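Home | Checklists | Budget | Parts Room | Contact
Search this site... Go

October - posted by the equipment desk, Mirkville shop

Pre-purchase walk-through, second robot cell (with my comments)

I did this one with the Sesard quote in one hand and the floor plan in the other, so excuse the scribbles. OK means OK, HOLD means no money moves until it's fixed.

1. Floor space and clearance - OK
Tape is down and the arm fits at full reach. We'd lose the pallet spot by the dock door, but I've wanted that gone for ages anyway!

2. Power at the cell - HOLD
The panel has 2 open slots and the quote assumes a dedicated feed. Electrician's price isn't in the budget yet. Please don't let this one slide like it did on the first cell (I'm still hearing about it).

3. Guarding and door switches - HOLD
Sesard lists the fence as an option, which makes their total look lovely next to Gunda's. Add the fence back in and they're nearly even. I want both quotes redone with the same guarding before anybody compares them.

4. Emergency stops - OK
One at the operator side, one at the load side. I'd pay for a third by the aisle if there's money left over.

5. Grippers and spares - HOLD
Gunda includes a spare set of finger pads, Sesard doesn't. Budget for 12 sets the first year, we go through them fast.

6. Soft goods trial - OK to plan, not to buy
The footwear customer keeps asking if we can automate lacing and tying. I love the idea, but look at what the job is:
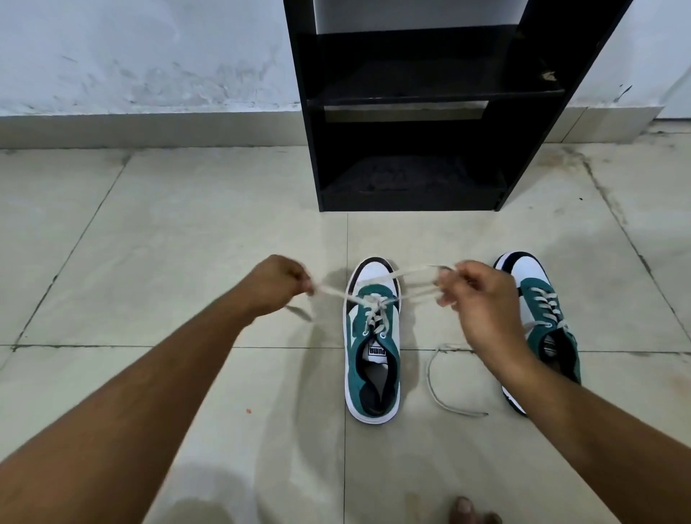

Two hands pulling against each other on a floppy lace, and that's a lot to ask of the single arm on either quote. A two-arm setup from Esfahani would be its own budget line, and I'd want a paid trial with real shoes before we even pencil it in. Put it down for next year.

7. Training - HOLD
39 hours quoted, days only. Night crew needs it too, so ask for a split.

8. Service contract - OK
Response time is fine. Read page 43 of the terms though, the travel charges are buried in there.

Still open: 2, 3, 5 and 7. I'll walk it again once the new quotes are in.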